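4.3 Hanging and folding of T-shirts

This section explains how to prepare T-shirts before they go in the Witora wardrobe insert. Please read section 4.2 first if the shelves are not yet fixed.

You need:
- a flat table or a bed with a firm cover
- the Pirkitz folding board (part 187)
- the clothes, fully dry

CAUTION: Do not put damp cotton in the insert. The back panel has no air openings and the smell will stay for long time.

1. Open both doors of the wardrobe completely and check that nothing stands in front of them.

2. Take one shirt from the pile. Close any buttons at the neck. Turn it to the right side if it is inside out.

3. Shake the shirt two times, downward. Do not shake it near the lamp.

Note: Shirts with print should be folded with the print inside. For printed shirts of children, see the table in section 4.6.

4. Hold the shirt by the two upper corners and let the cloth fall by its own weight. Pull gently to the sides. Small creases that start from the corners are normal and they will go away when you release the cloth. If the middle hangs down, move the two corners a little more apart.

CAUTION: Do not pull strongly on knitted fabric. The shoulder line can become longer and it does not come back.

5. Check that the sleeves hang free. A sleeve that is bunched near the armhole must be opened before folding, otherwise it makes a thick place in the pile.
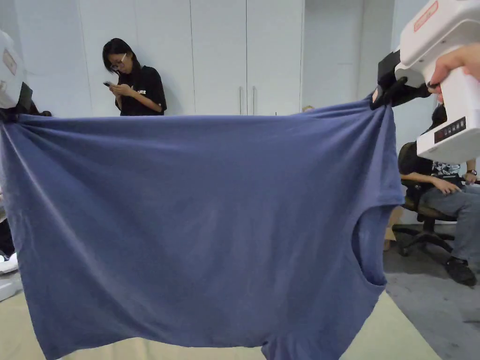 6. Lay the shirt on the board with the front side down. The neck must touch the line marked N.

7. Fold the left panel, then the right panel, then the lower panel. Take out the shirt by lifting it from the bottom edge.

8. Put the shirt on the shelf with the round fold toward you. Leave a space of two fingers under the next shelf.

Note: For very wide shirts use the large board (part 149). The small board leaves the sides outside.

Questions about the parts: Sofia Brandão, Witora customer desk, extension 94.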